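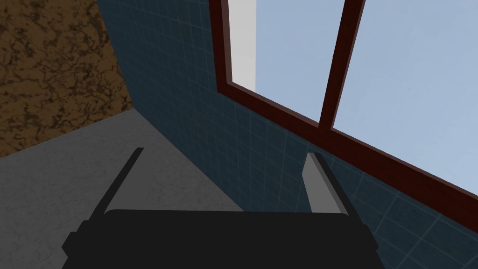

Sim room, wrist view. Fingers open, window wall on the right.

November, open day, notes written up same evening

Doors at 10, ran until a bit after 4. We had the simulation demo on the big monitor by the entrance and the real arm on the bench behind the rope. Henk Vanhove ran the morning session and I took over after lunch. The sign-in sheet has 46 names on it. More came through than signed.

Setup. Demo PC booted fine but the monitor came up at the wrong resolution and the text overlay was unreadable from the second row. Fixed it by hand. Needs to go in the startup script before we do this again. I used the Nutholm scene, the one with the tiled wall, because the Hedham kitchen still drops frames when the wrist view and the overhead view are both on. Wrist view full screen, overhead view in a small box in the corner.

Scene file is the same one we froze in the summer. I did not touch the textures or the lights. Gripper is the stock two-finger model with the black housing. Max opening left at default.

What we showed:
1. Free motion with the hand controller, visitors driving.
2. Wrist pan across the room with the gripper open, to show how the view changes when only the last joints move.
3. Replay of saved runs at normal speed and then at double.
4. The real arm doing the same pan on the bench, nothing in the gripper.

Number 2 got more questions than I planned for. People had trouble working out which way was up once the wrist was rolled. The floor and walls come in at a slant and there is not much to go on except the tile lines and the window. Two of the high school group steered by the window the whole time and did better than the others. For next time, put a small horizon marker in the overlay, on a key so it can be switched off.

Also had a long talk with a man from the Rodthorpe side about joint limits. He wanted to know why the controller slows down near the end of travel. Told him it is a soft limit, five degrees before the hard stop, and showed him the line in the config. He asked for a copy. I said I would check first. Still to do.

Faults during the day:
- Controller lost connection twice before noon. Same USB port both times. Moved it to the back of the PC and it held for the rest of the day.
- Run 314 in the replay list is broken. It loads, plays the first few seconds and then the arm jumps to the home pose. Took it off the list. Have not looked at the log.
- Real arm stopped once on the bench with a torque warning. Cable loop was catching on the table clamp. Retaped it, no more warnings.
- Overhead view went black for one group. Restarted the viewer, came back. Cause unknown.

The replay set is now some 3,000 runs and the picker takes far too long to open. Visitors stood there looking at a gray box. Make a short list for demos and leave the full set on the server.

Afternoon went to slower driving. I set the speed scale to half for everyone under high school age and left it there for the adults too, because it made the talking easier. With the slower setting you can stop at any point in the pan and explain what the hand is pointed at before going on. The stop I used most was with the hand turned toward the window and the sky showing between the fingers. Good place to talk about field of view and how much the gripper itself blocks.

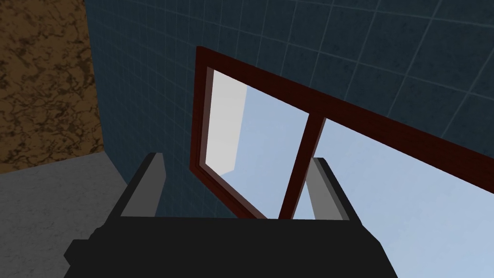 Schouten came by near closing and thought we should have started with the real arm and gone to the simulation second, so that people knew the size of the thing before they saw it on a screen. Half the questions at the rope, by that account, were about whether the two were even the same robot. The other point was that the hand controller should be on a table and not passed around, since the small kids were holding it upside down and then blaming the arm.

I agree on the controller. On the order I am not sure. The bench only has room for six or so people at the rope and the monitor is what holds the rest of the line. Could try the arm first for the school groups, who come at set times, and leave the walk-ins as they are. Henk is fine either way.

Shut down at 4:20. Arm parked in home pose, air off, e-stop in. Demo PC left on for the log copy. Rope and stands are back in the hall closet.

To do:
- resolution fix in startup script
- horizon marker, on a key
- log for the broken replay
- short demo list
- ask about sharing the config with Rodthorpe
- label the bad USB port
- longer cable for the controller, the one we have will not reach the table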